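Grikham Food Co-op – supply meeting, minutes (June)

14 comments | 6 shares

Present: Ida Vogler (chair), Miloslav Slanina (buying), Priya from the Fletley shop, both drivers, Tom taking notes. Apologies from the bakery side, they had a delivery.

Started 6:10 pm. Last minutes agreed, one fix – the flour price was per sack, not per pallet.

1. Cooking oil

Miloslav went through the oil situation. Sunflower still short. Zeman shipped 300 cases against an order of 1,000, rest "to follow", no date given. Second order not confirmed at all. He has called twice, got the same person both times, same answer.

Canola is easier to get but the price moved again between quote and invoice. Ida asked if we can hold them to the quote. Miloslav: only if we sign within the day, and we never do. Agreed he can sign up to the usual limit without waiting for a meeting.

Limit per customer stays at two bottles. Priya says people in Fletley send their kids in separately. Discussion, some of it loud. No change for now.

2. Ikard contract

Ikard want us on a 17 week fixed deal for canned tomatoes and beans. Good price, but we pay for storage at our end and the back room is full. Miloslav in favor. Ida not sure, says we got burned on rice doing the same thing. Drivers pointed out that Ikard only deliver to the main dock now and the Fletley stock would have to be moved by us, extra run each week, fuel on us.

Miloslav to get a price for split delivery. Also to ask what happens if they come up short, as the draft says nothing about it. Decison at next meeting.

3. Port delays

Container with the coffee and the dried fruit is still waiting. Agent says paperwork, then says crane, then paperwork again. Storage charges start after four days on the quay and we are past that. Ida will dispute the charges. Tom asked if the fruit will keep – yes, fruit is fine, it's the cardboard that suffers.

Rerouting the next one was talked about. Longer trip by road at the far end, costs more, but we'd know where it was. Miloslav to bring numbers, all in, including the handling both ends.

Priya asked that the shops get told when a date slips. She found out about the coffee from a customer. Ida apologized, will send a short note to both shops every time, even if the note says nothing new.

4. Packaging

Glass jars up again. Lids are the bigger problem, current supplier has dropped our size. Either we change jar or find lids. Samples of the new jar were passed around, nobody liked the neck but it fills ok. Small test order agreed for honey only. Labels will need to be shorter, Tom to redo.

Paper bags fine until the fall.

5. Shelf gaps

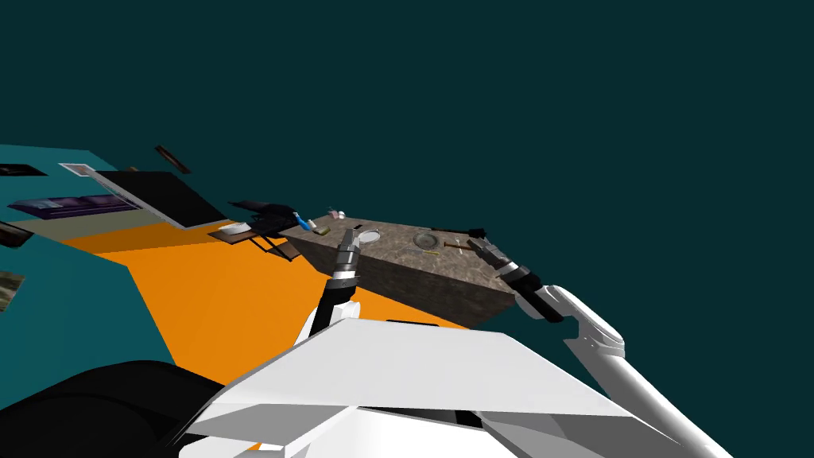

Priya wants a rule for what we do with empty space on the shelves, as the two shops do it differently. Grikham pulls stock forward and spreads it, Fletley leaves the gap with a card. Customers complain about both. Spreading looks ok with cans but on a big surface it just shows how little there is, like the gray-brown stone table with a small blue bottle near the far end and other little things scattered over the top. Ida prefers the card, as long as it has a date on it. Miloslav against dates, says we'd be wrong half the time and he'd be the one hearing about it. Settled on cards without dates, staff to be told what we know each morning. Fletley already has the cards, Priya will send the file over.

6. Drivers

Fletley run moves to 5:30 am from next month, road works. Both drivers ok with it if the cold store key is left in the box and not with the night staff. Ida to sort the key.

Van two needs tires before anything else gets spent on it. Agreed.

Cages are coming back from Fletley unfolded and taking up half the van. Priya to talk to the evening crew.

7. AOB

Substitutions on the box scheme – too many people getting lentils in place of chickpeas with no warning. Tom to add a tick box to the form, yes or no to swaps. Miloslav says a phone call would be better, Tom says who is going to make it. Left with Tom.

Freezer alarm went off again, false alarm, engineer booked.

Closed 7:50 pm. Actions to be sent out by Tom, next meeting same room, Ikard first on the agenda becuase we always run out of time.

Show all 14 comments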